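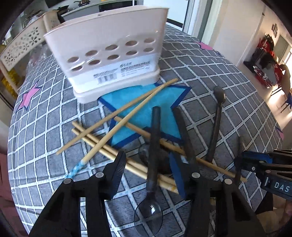

Figure 3. Utensils spread out on a round table, with the pale beige caddy standing behind.

4.2 Where the spoons live

I went into this part of the study expecting to write about cupboards. Most of the earlier work on shared kitchens does, and my own pilot in January was nearly all cupboard doors and who labels them. But when I sat down with the 111 diaries from the Gridenton households, what people wrote about was the small stuff - spoons, peelers, the one decent knife - and where it ended up after washing.

I sorted the entries by hand, which took me far longer than I'd like to admit, and settled on three habits. Some homes keep a fixed spot for each thing. Some have one big pot or tub that everything gets dropped into. The rest (my favourites, I'll confess!) leave things out on the table between meals and call that putting them away. Sang-wook Yeo read a share of the diaries separately and we disagreed on 12 of them, mostly over whether a tub that lives on the table counts as a tub or a table.

Table homes wrote the most about eating together. I don't want to make too much of this, as they also tended to be the fuller homes, and a full home has more to write about anyway. 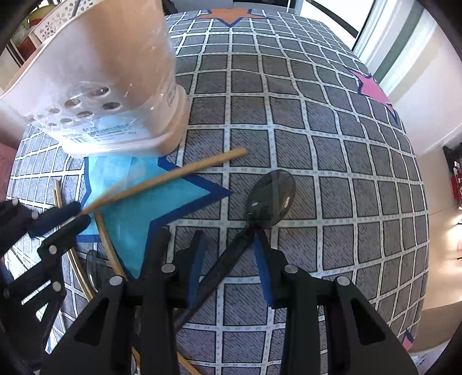 Figure 4. A dark translucent spoon on a patterned tablecloth.

Spoons came up more than anything else in the arguments. One diarist in Riis Court kept a running list of the ones that had gone missing, and another bought a whole new set and hid it in her bedroom. Knives hardly got a mention, which surprised me - I'd have put money on knives. Serving spoons are a bit of an odd case, because people seemed happy to share them but never wanted to be the one to wash them. I come back to washing up in section 4.3.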